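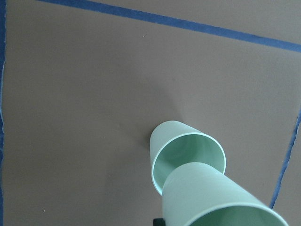 RIRKWOOD, 13 Jan 2021 – Rirkwood Dragway will replace its timing system and resurface part of its launch area before the coming season, track manager Erlinda Policarpio said in a notice sent to license holders. The work covers the starting line beams, the tree, the incremental timers and both finish line scoreboards.

The new equipment is supplied by Arton, which also built the consoles used at the Barredo strip. It takes over from a hardwired system whose underground cable runs have picked up moisture in both lanes. Crews reported dropped interval times on several dates last year, mostly at the 330-foot and 1,000-foot blocks in the left lane. Elapsed times at the finish were not affected, and results from those events stand.

Under the new layout, the pre-stage and stage beams keep their present spacing. The guard beam moves to a separate mount so that it can be checked without disturbing the stage beams. Beam height will be set with a fixed gauge at the start of each race day and again before eliminations. Henrik Vogler, the track's chief timer, said racers with low front bodywork should expect a small change in rollout and should use their first time trial to check it.

"The clocks are the same for both lanes and they will be verified the same way," Vogler said. "If a car has been reacting to an old beam position, the driver will see that in the first couple of hits."

Autostart settings will be posted at the tower window for each class. The full tree stays at five tenths between ambers, and the pro tree at four tenths. Crosstalk will remain an option in the bracket classes that use it now.

The concrete work is limited to the right lane, where a 77-foot section beginning just behind the starting line will be ground and sealed. The joint at the end of the pad, a frequent complaint from drivers of short-wheelbase cars, will be cut back and refilled. The left lane was ground two seasons ago and will only be scraped and cleaned.

Last season the track logged 269 entries at its September points final, with more than 13 of them in the junior classes. Mylene Yap, who handles registration, said permanent numbers will carry over, but each car must be entered again in the new software with its wheelbase and dial-in class.

A closed test is planned before the first points race, with both lanes run at full length. Entry is limited to licensed drivers with a current tech sticker. Spectator gates will remain closed during the test, and time slips will be printed as usual.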